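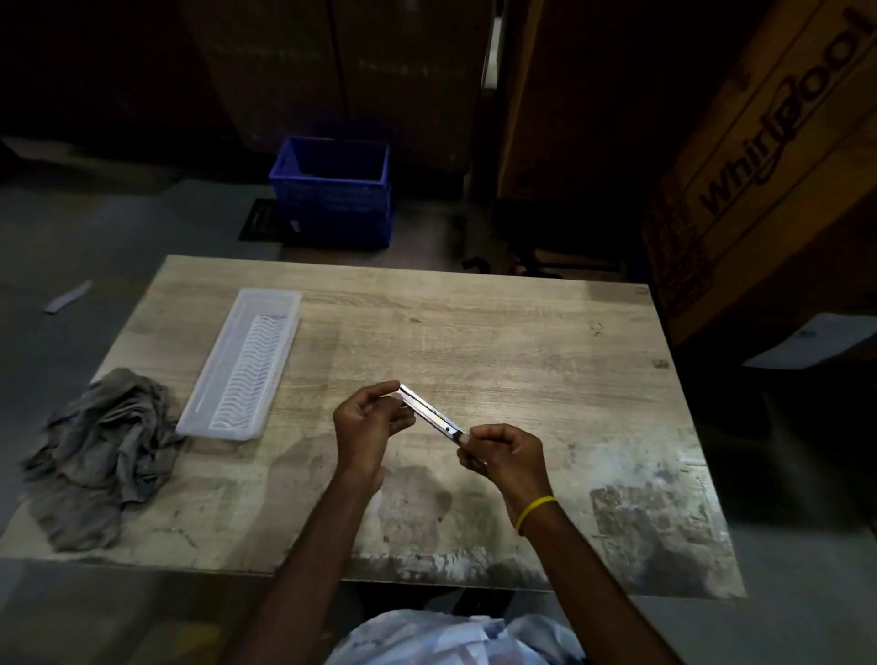 Vomeo to Open Artist Relations Office and Residency Program in Clandalar

Vomeo, the independent entertainment management and events company, will open an artist relations office in Clandalar in April, together with a residency program for performers and producers at an early stage in their careers. The company confirmed the plans in a statement to clients and partner venues.

The office will occupy the second floor of the former Dronder theater building, which has been under renovation since last spring. It will house the company's booking, touring and partnerships staff, who until now have worked from separate addresses across the city. Vomeo's headquarters will remain where it is, and the company said that no positions will be moved or eliminated as a result of the change.

Under the residency program, 13 artists will be selected for the first term. Each will receive rehearsal space, a monthly stipend, and access to the company's legal and publicity staff. Terms will last six months. Residents will keep full ownership of any work created during the term, and they will be under no obligation to sign with Vomeo for management or representation afterward.

Applications are open to musicians, comedians, dancers, spoken word performers and live event producers who live within 40 miles of Clandalar. Applicants do not need prior representation, but they must show at least one public performance or produced event from the past two years. A panel drawn from the company's staff and from partner venues will review the submissions, and finalists will be invited to a short audition or interview.

"The purpose of the residency is to give working artists time, space and sound advice at the stage when those things are hardest to afford," the company said in its statement. "We expect that some residents will go on to work with us and that others will build their careers elsewhere. Both results are welcome."

The program replaces the showcase series that Vomeo presented for several seasons at smaller rooms in the city. The company said the showcases drew good audiences but gave performers little support once the evening was over. Artists who appeared in the final season of the series may apply for the residency on the same terms as all other applicants. Recordings from the series will remain available to the performers who took part in them.

The first residents will present their work at a closing program in the main hall of the Dronder building. The hall, which seats 1770, has been closed to the public during the renovation. Its stage and lighting systems have been replaced, and the lobby has been returned to its earlier layout, with the box office on the street side. The balcony will stay closed until a later phase of work is finished, and seating for the closing program will be limited to the main floor and the side boxes.

Moen, the touring services firm, will serve as production partner for both the residency and the closing program. It will supply sound and lighting crews, arrange equipment transport, and offer residents two workshops on tour planning and budgeting. The workshops will cover contracts with venues, insurance, travel costs and settlement after a show. Moen has worked with Vomeo on regional tours in the past, although this is the first time the two companies have entered into an agreement lasting more than one season. Financial terms were not disclosed.

Vomeo also said that it will set aside part of the new office for visiting managers and agents from outside the region. Desks and meeting rooms may be reserved by the day at no charge to partner organizations. The company described the arrangement as a response to requests from overseas partners, many of whom come to Clandalar for the summer festival season and have had to hold their meetings in hotels. A schedule of informal receptions for visiting partners will be issued once the office is in operation.

The building's street entrance and elevator have been rebuilt to provide step-free access to the office floor, the rehearsal rooms and the main hall. Rehearsal rooms will be available to residents from 9 a.m. until 10 p.m., and later by arrangement with the front desk. Rooms not in use by residents may be rented by local companies at a reduced rate.

Application forms for the residency may be obtained from Vomeo's artist relations department or from the box office of any partner venue. Each application must include a short statement of plans for the term, a sample of recorded work or an event program, and the name of one professional reference. Materials sent by mail will not be returned. Applicants will be notified of the panel's decision in writing.

Existing clients of the company should continue to use their current contacts until the move is complete. New telephone extensions and a revised staff directory will be sent to clients and venues before the office opens.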